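### 4.2 Snacking away from the table

Meal records in the Vanport sample were kept by parents for 7 days in July. Of the 249 households that returned a booklet, 100 also agreed to a home interview. The booklet asked for the food, the time, and the room. Earlier work by Ghumman and Costa asked only for the first two, so our results can't be compared with theirs room by room.

Most main meals were eaten in the kitchen or at a dining table. Snacks followed a different pattern. They were spread through the home, and many were eaten in bedrooms, often during homework or reading. Parents tended to leave these out on the first day of the booklet and add them later, once they had noticed the wrappers. We kept late entries if the parent could name the food and give a time within the hour.

Packaged baked goods came up often in the bedroom entries. They are sold in single portions, need no plate, and can be kept in a drawer or a school bag. Parents in the interviews described them as "something small" and did not always think of them as food worth writing down. One mother said she would have listed the same pastry if it had been served on a dish.
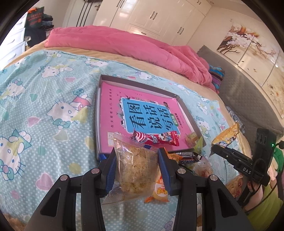 **Figure 4.** A crumbly golden pastry in clear wrapping, with a bed in a cartoon-cat sheet and a Chinese-language book behind it.

Crumbs were the main complaint. Several families had a rule against eating in bed, but the rule was applied less strictly on weekends and when a child was sick. Families with two or more children sharing a room reported stricter rules, which Bianchini also found in the Flasness survey.

We coded each snack by room and by activity. Where a child was reading and eating at the same time, both codes were used. Two of us (Son and Pace) coded the booklets separately and settled differences by going back to the parent's own wording. Entries with no room given were left out of Table 7 but kept in the daily totals.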